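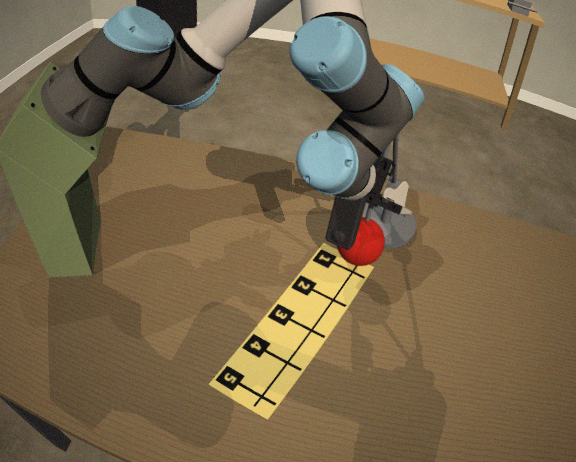 Figure 2. Rendered tabletop view with a red ball held just above one end of a pale yellow paper strip.

4. Choice of preposition in written descriptions

Speakers of English have several ways to place one object higher than another. "On" usually calls for contact and support, while "above" and "over" leave a gap open. The border between the terms is less clear in writing than most grammars suggest, especially when the gap is small. A ball that is close to a surface without resting on it (Figure 2) may be described as above, over, near or at that surface, and a few writers will choose "on" all the same. The present section deals with these cases of near contact.

Descriptions were collected in July from 80 adult native speakers of English. Each participant typed one sentence per item, with no limit on length and no list of words to choose from. Sentences with no spatial term were removed, as were sentences that named only one of the two objects. The remaining set contains 2,031 sentences. Two of the authors (Darko and Amoah) coded each sentence for the main preposition, the object treated as the figure, and the object treated as the ground. Disagreements were settled by discussion, and Abubakari ruled on the cases that stayed open.

Five prepositions made up nearly all of the set: "above," "over," "on," "near" and "at." The term "above" was the most common choice where the two objects were separated in the vertical direction and neither was said to move. "Over" was preferred when the sentence also contained a verb of motion or of intent, as in "about to drop the ball over the paper." This matches the account in Boateng and Mahama, where "over" is tied to a path and "above" to a position. The link was not a strict one - many writers used both terms within their own set of answers without any clear change in meaning.

The type of ground object also mattered. Thin, flat objects such as paper, cloth and tape drew more uses of "on" than boxes or bowls did, even in items where contact was ruled out. One reading is that a thin object has little height of its own and is treated as part of the surface beneath it. Another is that writers were naming the place where they expected the figure object to end up. The coding scheme does not separate these two readings, and we leave the question to the follow-up task in Section 5.

Part terms were frequent with long objects. Writers often added "the end of" or "the tip of" before the noun, and the choice between "top end" and "far end" depended on whether they treated the page or the table as the frame of reference. Sentences of the first kind were shorter and seldom used a second spatial phrase. Sentences of the second kind tended to name the table as well, often in a closing phrase such as "lying on the table." For the counts reported in the next section, both kinds are grouped under a single label, and the added part term is ignored.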